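Jatura Two-Arm Club Kit

Home > Club Equipment > Arms and Grippers > Jatura Two-Arm Club Kit

Item: JT-200
Availability: in stock, ships in 6 business days
School and club pricing: yes, ask us for a quote

I run the Drustov after-school robotics club, and I'm also the person who writes most of the pages in this shop, so you're getting my opinions along with the specs. We've had the Jatura kit on our own bench since April and I like it a lot! It has its annoying bits too, and I've put those further down so you can read them before you spend the club's money.

What you get

Two desktop arms, left and right
Two parallel grippers with soft pads already fitted
One wrist camera per arm, with bracket
Control box and power supply
Table clamps, cable ties and a bag of spare screws (keep the bag, you'll want it)
Printed setup guide plus the Unura lesson pack as a download

You need to bring your own computer, your own table and a bit of patience for the first evening. The setup guide says 60 minutes. Our first build took two club nights, but half of that was kids arguing over who got to hold the hex key.

Who it's for

I'd say middle school and up, as long as there's an adult in the room who doesn't mind reading a manual. We started with a single arm from another maker, and the kids got bored of stacking blocks after a few weeks. Two arms changed the whole mood. Suddenly they had to think about who holds and who moves, and whether one arm is about to whack the other (it will, so start slow – the speed limit in the software is your friend).

It's also a good fit if you're getting a team ready for the Enache Challenge, where the tabletop round lets you use two arms. Check the current rulebook before you order though, because the rules on cameras have changed before and I'd hate for you to get caught out.

Specs

Arms: 2
Gripper type: parallel, two fingers
Payload per arm: 200 grams
Power: one supply, wall outlet
Connection: USB to the control box
Software: Jatura Bench, free download
Warranty: 6 months on motors, same on the control box

A word on that payload. It sounds small, and it is small. Think household stuff, like a marker, a sponge or a little plastic cup. A full water bottle is out. Our kids tested that idea before I could stop them and the arm just sulked and shut itself down, which I suppose is what it's meant to do.

What we do with it in club

The Unura lesson pack starts with the usual pick and place, then goes on to passing things from one arm to the other. I'd skip lesson two completely (it's mostly a slideshow) and jump right to the handover work. After that you can pretty much make up your own tasks from whatever is in the junk drawer. Clips are good and hard. Baskets are great for beginners, as there's a nice big target to drop things into.

Rolls of tape are my favorite, hands down. A roll gives you more than one way to hold it – squeeze it from the outside, or poke a finger through the middle and carry it like a ring on a hook. Ask a group of twelve-year-olds which way is better and you can go get a coffee.

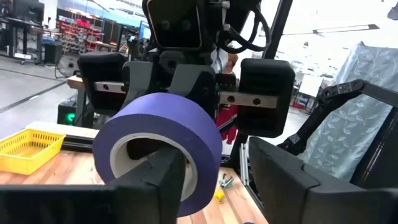
Photo: Drustov Robotics Club, wrist camera view

Purple painter's tape, a finger right through the core, and the other gripper hanging just above it. I love this kind of view for teaching. From where the kids stand, everything looks easy, and then they pull up the wrist camera and see how much of the picture the tape and the fingers fill. It gets them talking about what the robot can see and what it can't, and that's a lesson I never managed to get across with a whiteboard.

Things I'd change

The cables. There are a lot of them, and the ties in the box are too short, so buy longer ones. The clamps are fine on a thick tabletop and kind of wobbly on a thin one. And the setup guide has the left and right arm labels swapped on the page about wiring – our download page has a corrected copy, so please use that one.

Add-ons

Spare pad set: get one with your order, pads wear out faster than anything else
Extra wrist bracket: only if your group is rough on gear
Long cable tie pack: yes, see above

Shipping and returns

The kit comes in two boxes and they don't always show up together, so don't panic if you only see one. Unopened kits can come back to us within 60 days. Opened kits are okay too if every part is there, but please pack the arms in the original foam.

Questions about whether it'll work for your club? Send me a note through the contact form and tell me the ages, the size of your group and what kind of table you've got. I answer in the evenings, after club.

Page updated November 13, 2020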